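Last updated: Tuesday, April 29, 2025

1/ Shared workshop update. The arm has a name now, Ulex, and a grip force setting I'm calling "firm handshake."

2/ Khattak gripper pads came in. The instructions are 300 words, most of them warranty.

3/ Dropped the close speed from 3000 to 1241. I'd love to say there was math involved.

4/ Water bottle test. Next up is the jar, so tonight I'm rewriting the force limit. 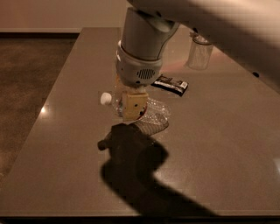 Ulex v. bottle. Chocolate is next in line.

5/ Spare bottles welcome. Caps on, please.

Recent posts
Zovitz driver board, second attempt
Cable chain regrets
Zudcombe open bench night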